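Subject: Re: Change of supplier for linen and table service, Abu Hammour
From: Gianni Martinelli
To: house-services list
Date: 10th May

Dear colleagues,

Thank you for the replies received to the notice issued in April. One of them raised points that apply to every house, and I am therefore answering it on the list.

> We understand that Brunamex will stop collecting at the end of the
> month and that Kuvico will take over. Could you confirm whether the
> old stock is to be returned, and whether the minimum order of 500
> pieces applies to each house or to all of us together? We are a small
> house and would not reach that number by ourselves.

The minimum order applies to all houses together. Each house should continue to send its own order form, and the Abu Hammour office will combine them before they are passed to Kuvico. Small orders will not be refused or charged at a higher rate.

Old stock is to be returned. Our records show 322 tablecloths still on loan from Brunamex, and any that are missing on the final count will be charged to the house that signed for them. Napkins were bought outright and may be kept. Please bag stained items separately and write the name of the house on the outside of each bag. 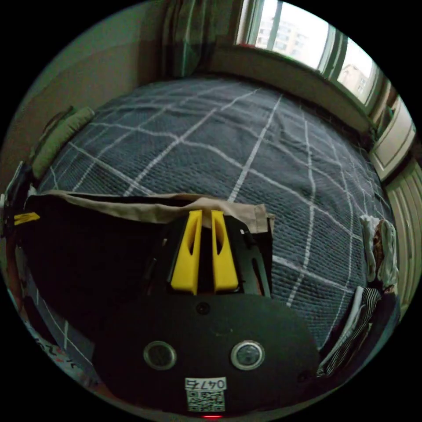
Unit with label 0475.

Several houses asked about delivery times. Kuvico will deliver twice a week, before 11 in the morning. A member of staff must be present to sign the sheet. Where the delivery is short, the missing pieces should be written on the sheet before it is signed – a claim made by telephone afterwards will not be accepted under the new terms.

The agreement with Mavard for glassware is not affected. Breakages should be reported on the usual form, with 2 copies sent to this office. 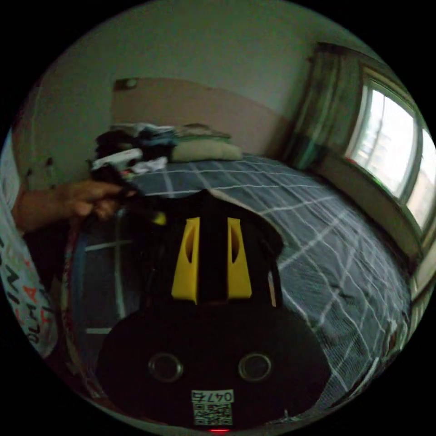
Unit with label 0476.

One further matter concerns storage. Clean linen has been found in some houses on the same shelves as cleaning products. The new supplier may refuse to take back linen that smells of bleach or polish, and the cost would then fall to the house. Heads of house are asked to check their cupboards and to move such products to a lower shelf or to another room.

Revised order forms will be sent to each house separately. Questions about past invoices should be addressed to me directly and not to the list.

Yours sincerely,

Gianni Martinelli
House Services, Abu Hammour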